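20th December

**Kimar opens folding table in Graneck**

Kimar, the laundry service on the ground floor of the Felach building, today opened a public folding table for people whose clean clothes live on a chair. Sessions run 14 minutes, and tan garments are welcome.

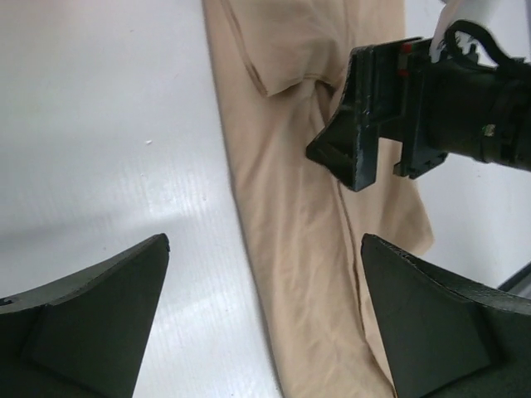

Oliwia Mazurek remarked that she had booked 3 sessions and still expected to lose to a fitted sheet.

Fitted sheets are not covered until August. Bookings: Nikola Adamczyk, extension 1242.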